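4.3 Comparación de pinzas en el brazo izquierdo

Válido para la estación de dos brazos Orngate con controlador Grelico. Revisión de septiembre de 2025.

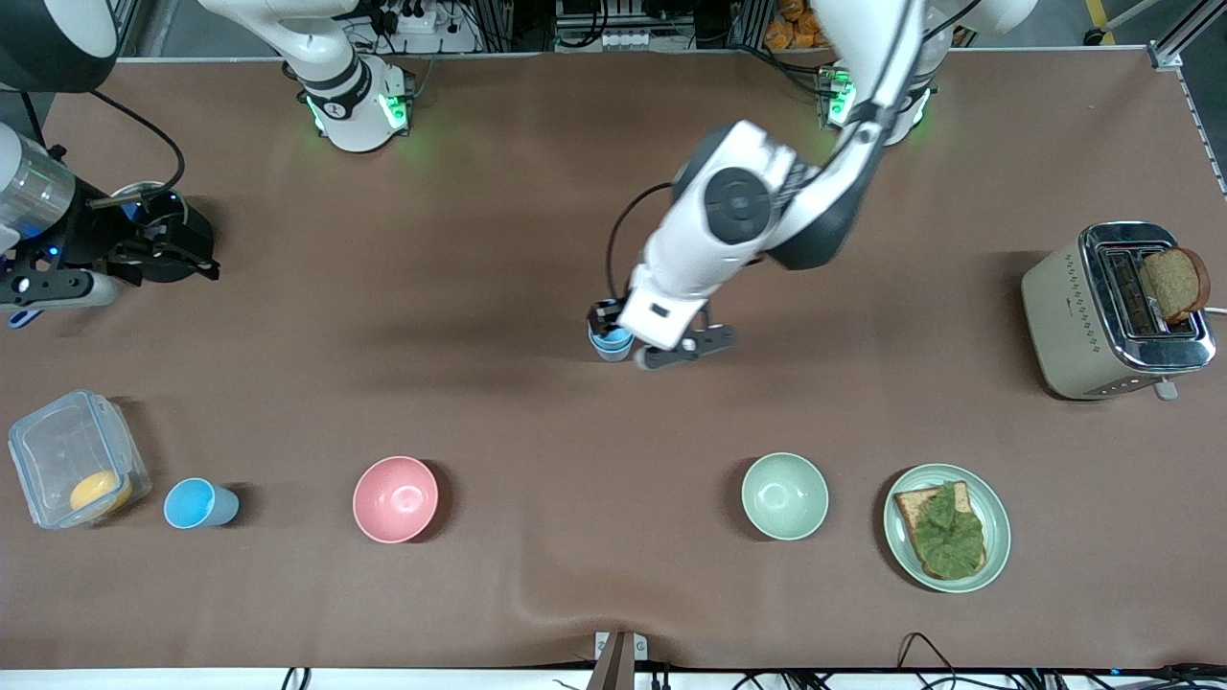

Antes de empezar

Deje los dos brazos en reposo y compruebe que los anillos de las bases están en verde. La prueba se hace con el brazo izquierdo; el derecho permanece encendido y parado a su lado de la mesa.

Procedimiento

1. Coloque las tazas, los cuencos y el plato en el lado cercano de la mesa. La tostadora va a la derecha, con el cable hacia fuera.

2. En el controlador, abra Herramienta > Pinza y elija el perfil de dos dedos.

3. Fije el límite de fuerza en 2 N y la velocidad en 156 mm/s.

4. Lleve el brazo izquierdo a la taza azul, cierre los dedos y levántela 300 mm.

5. Mantenga la posición 2,000 ms, baje y abra.

6. Repita con cada taza y cada cuenco. Guarde el registro con el nombre de la pinza.

7. Apague el brazo, monte la segunda pinza y vuelva al paso 2.

Nota: el cable de la pinza debe formar un bucle holgado junto al brazo. Si se tensa al girar la muñeca, suelte la brida y dele más longitud.

Nota: los perfiles de la versión de junio no guardan el límite de fuerza - hay que introducirlo de nuevo en cada arranque.

PRECAUCIÓN: no acerque los dedos de la pinza a las ranuras de la tostadora mientras esté enchufada.

Las dudas sobre los registros se envían a Kanako Ogura, taller de Flulholm.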